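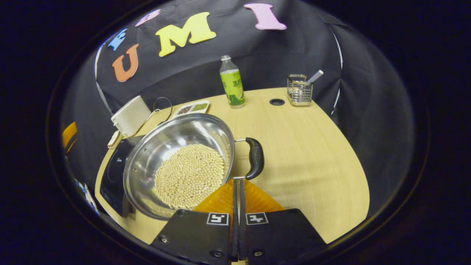

May, open day, bench 2. Doors at 2, first group of 18 from Castaño in by 2:10. Funmilayo Eze ran the talk, I ran the hand-held gripper. Task for the visitors: grip the black pan handle, tip the soybeans, set the pan back on the cooktop. Session log stopped at 525 entries — export before anyone clears the disk.

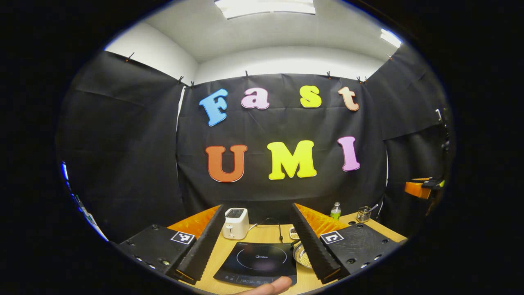
Brendmont Manipulation Group

Lettering on the back cloth reads Fast UMI, toaster and strainer stay on the table for the next demo. Fingers are the long serrated pair. Most questions were about the markers. Grasar want a repeat for 8 people. To do: check finger screws, print spare markers, send Eze the log.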